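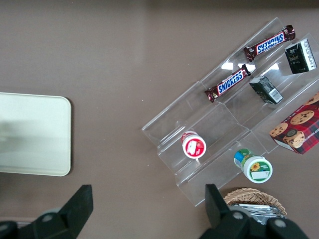 Snack stand and tray, seen from the wrist camera of the Nullex kit.

Progress report, 2024-08-11
Prepared by Luana Caldeira for Drustitz

We're now well into our review of the Nullex picking kit, and I'm really pleased with it! Setup was easy, and we have logged 846 picks since May toward our goal of 3000. Bars and cartons are going well. Round tubs are slower — they like to roll — so we've asked Kováčik for softer finger pads. Next up is a longer test at the Zilow site, lasting 30 days.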